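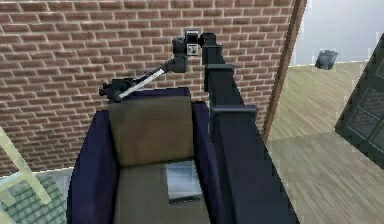 Computer rendering: a black robotic arm over a navy armchair.

Opinion > Local Government > Grokside

Grokside Should Put Its Plate Reader Rules in Writing

7 August 2025 | By Sunita Nakamura

The city council voted in July to renew the contract for the license plate cameras, and the discussion took less time than the one before it, which was over parking at the swim center. I was in the room for both. I have lived in Grokside long enough to know that this is normal, and I don't think anybody on the council was trying to hide anything. But the renewal went through with no written policy attached, and I think that was a mistake the council can still fix.

For readers who haven't followed this, the city has 14 cameras, most of them on the roads into town and two on Uchida Avenue near the schools. They are leased from a company called Wirel. Each camera records the plate of every car that passes, along with the time and the place. If a plate is on a list of stolen cars or wanted persons, the dispatcher gets an alert. If it isn't on a list, the record is kept anyway.

My argument is about that second part. I have no quarrel with the first. A stolen truck was found the same day in April and returned to a roofer who needed it to work. The police chief told that story at the meeting and I believe it. If the cameras only checked plates against a list and threw out the rest, I would have no essay to write.

The rest is nearly everything. According to the monthly summary in the council packet, 3207 searches were run on the stored records last year. A search is different from an alert. In a search, a person sits down, types in a plate or part of a plate, and looks at where that car has been. I asked the department how many of those searches were tied to a case number. I was told the system has a box for a reason, and that the box can be left blank or filled in with a word like "investigation." In 87 of the entries I was allowed to see, it was blank.

I want to be careful here. A blank box doesn't mean an officer did something wrong. Most likely somebody was busy. I worked in a hospital billing office for years, and people skipped boxes there too, right up until the software stopped letting them. After that the boxes got filled in and no one's day was ruined.

People who favor the cameras usually make an argument I hear a lot, which is that there is no privacy on a public road. Any neighbor can see your car go by. That's true, and the courts have mostly agreed with it when it comes to one officer looking at one car. But my neighbor doesn't write down every car, every hour, and keep the notebook for a year. If he did, and if he then let people he had never met look through it, I would have something to say to him. A record of where a car goes is a record of where a person worships, which doctor she sees, what meetings he attends, and whose house he leaves in the morning. We shouldn't need a complicated theory to see why that should be handled with some care.

I am not a member of any group on this. I vote in both directions, depending on the race, and I have found that people on the left and on the right have trouble with these cameras for reasons that end up close together. A man who spoke before me at the meeting was worried about the government keeping track of who drives to the gun range. A woman who spoke after me was worried about immigration agents. They sat on opposite sides of the room, and I doubt they agree on much else. The council thanked each of them and went on to the vote.

Sharing is the part that bothers me most. When the first contract was signed, the department said the data belonged to Grokside. It may belong to us, but under the default settings any agency that uses the same system can ask to be connected, and once it is connected it can search our records as easily as our own officers can. I asked for the list of connected agencies and got it after a second request. Some of them are next door, and that makes sense. Car thieves don't stop at the city line. Others are several states away, and I have not found anyone at City Hall who remembers approving them.

The town of Gremo, up the road, did this differently. Gremo has the same kind of cameras from the same company. Before it signed, it adopted a two-page policy. Records that don't match a list are deleted after 30 days. Every search needs a case number. An outside agency has to send a written request to the chief, and the requests are listed in a report that goes to the town board. Gremo still finds stolen cars. Its police did not quit. The sky over Gremo looks about the same as ours.

I have heard three objections to doing the same thing in Grokside, and I will take them in the order I heard them.

The first is cost. A council member said that a new policy would mean staff time, and the budget is tight. It is tight. But the lease on the cameras is a far larger bill than the work of typing in a case number, and if the city can afford the one it can afford the other. I would add that a lawsuit over a bad search would cost more than either.

The second is that it would tie the hands of officers in an emergency. If a child is missing, the objection goes, do we want somebody looking for a case number? No, and the Gremo policy doesn't ask for that. An officer there can search right away and has until the end of the next business day to fill in the paperwork. Any policy we adopt should have the same exception.

The third is trust. The chief said that he trusts his officers and that residents should too. I do trust the ones I know. But a rule isn't an insult. We audit the city clerk's cash drawer every year, and no one takes that to mean the clerk is a thief. The chief himself won't be here forever. Neither will this council. The records will be held by whoever comes next, and the time to write down what may be done with them is while everyone is on good terms.

There is also a practical reason for the department to want this. Police work depends on people calling in, answering the door, and showing up to testify. I talked with shop owners on Uchida Avenue who didn't know what the cameras were. One thought they were for speeding. When I explained, he asked who could look at the footage, and I had to tell him I didn't have a full answer. That isn't a good position for a city to leave its residents in, and it isn't good for the officers who have to walk into his shop and ask for help.

So what should the council do? The contract is signed, but it allows the city to change its own settings at any time, and the policy doesn't need the company's permission. At the next regular meeting, a member could ask for a draft. It should limit how long unmatched records are kept. I would like 14 days and could live with 30. It should require a case number, turn off outside access except for agencies the council has approved by name, and put a report in the packet twice a year that says how many searches were run, by which agencies, and for what kind of case. It should say what happens to a person who misuses the system, because a rule with no penalty gets treated as advice.

The city code lets residents put an item on the agenda with 1000 signatures. I would rather not spend the fall standing outside the grocery store with a clipboard, and I don't think it should take that. One council member with a pen can do it this month. If none of them will, I have the clipboard, and the form is available at the clerk's window on the second floor of City Hall.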